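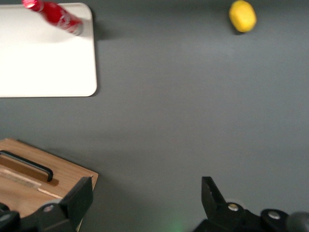

Joni Kauppinen wrote in to ask whether the gripper really has to be re-zeroed every time the fingers come off, or only when you change to a different pair. Every time, please! Even if the same two fingers go back on with the same screws, they never land in quite the same spot, and a tiny shift at the mount grows into a big one at the tip. The whole job is quick once you've done it twice, and it is a lovely thing to watch the arm close square on its first try afterward.

Section 4. Zeroing the gripper and your first pick

Before you start

You need the Kanby arm bolted to its table, the fingers fitted (Section 3), the hex key from the small parts bag, and a few things to pick up. Our shared shop keeps a lemon, a bottle, a tray and a wooden box with a handle for this, and I love that mix. Round, long, flat and bulky things all ask something different of the fingers. Use whatever you have, as long as nothing is full or breakable.

CAUTION: Keep hands, sleeves and hair away from the fingers whenever the arm is powered. The emergency stop must be within reach of the person at the keyboard.

4.1 Set the zero

1. Switch off power to the arm. Check each finger screw with the hex key. Snug is enough.
2. Move any loose objects well away from the gripper.
3. Power up and wait for the arm to finish its start-up check.
4. Open the Lastby panel and choose Gripper, then Open Fully.
5. Choose Close Slowly. Watch the tips, not the screen.
6. When the tips touch along their full edge, press Set Zero.
7. Open and close the gripper 4 times. The position reading should come back to zero each time.

Note: If the tips touch at the top first and leave a gap lower down, one finger is sitting crooked. Power off, loosen it, press it flat to its mount and start again from step 1.

Note: Boards with firmware older than 519 show the position reading upside down, so fully open is zero. Update before going further. Baptiste Renaud has the cable.

4.2 Set the grip limit

1. In the same panel, set Grip Limit to 19.
2. Close on a folded dish towel. The fingers should hold it and stop, with no buzzing from the motor.
3. If the motor buzzes, lower the limit one step at a time until it goes quiet.

CAUTION: Do not raise the limit to cure a slipping object. Clean the fingertips first - dust from the sander gets on everything in our shop and is nearly always the culprit.

4.3 First pick

1. Put one small, rounded object on bare table, clear of everything else.
2. Set Speed to Low and Lift Height to 200 mm.
3. Jog the arm until the open fingers are on either side of the object.
4. Lower until the tips are just above the tabletop. Leave a little air under them.
5. Press Close, then Lift.
6. Let it hang for a moment, then lower and release.

Got it? Fantastic, do it again from the other side! Then try something longer, gripping near the middle so it doesn't swing. Save trays and boxes for last. A handle makes a good target on a box, but turn the wrist so the fingers close across the bar.

4.4 Save your settings

Press Save Profile and give it a name with your initials in it. Unsaved settings are lost at power-off. Profiles go in the Shop folder, and Josiane Renaud can restore an old one if yours gets overwritten.

Continue with Section 5, Teaching a path.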